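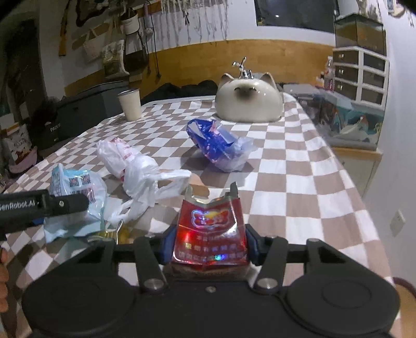
Begoña Aguirre
Senior Research Fellow, Household Practices Group, Trurholm

Last updated June 5, 2020

4. Tablecloths and the shared table

We had expected, when we began visiting homes in Varela and Grusness, that our participants would talk mostly about food. They did talk about food, at length and very generously, but again and again the conversation wandered back to the cloth underneath it — who bought it, who was allowed to wash it, and what might be set down on it between meals. Of the 201 households that kept a diary for us, 124 mentioned a tablecloth without any prompting, and this section is our attempt to take those remarks seriously.

The checkered cloth has a particular place in these accounts. Fig. 3 shows one in brown and white on a long table, with a red cigarette pack, opened and crumpled at the top. Our participants had firm ideas about such a cloth. It was for every day, it forgave a stain, and it could stay on from breakfast until the evening. A plain white cloth, by contrast, came out for guests and went straight back into the drawer, and several people remembered being scolded over one as children.

What struck us most was how the everyday cloth gathered things. Keys, bills, tobacco, mending and homework all came to rest there, and the diaries suggest that clearing them away was a daily labour seldom shared evenly. Calvo and Sheehan, who coded the diaries, found that the person who laid the table was also the one who cleared it in almost 900 of the entries, whatever had been agreed beforehand. We return to this in Section 5, where the colour and age of the cloth are set beside the length of the meal.

One caution before we go on. The diaries were kept in April, when the evenings were still cool and people ate indoors, and we would be glad to see the work repeated in summer.

Fig. 3. An everyday checkered cloth in use.

Related items
Villanueva, E. and Villanueva, F. — Drawers, linen and inheritance in Varela
Sheehan, S. — Keeping a meal diary: notes for households
Calvo, B. — Who clears? Table work in Grusness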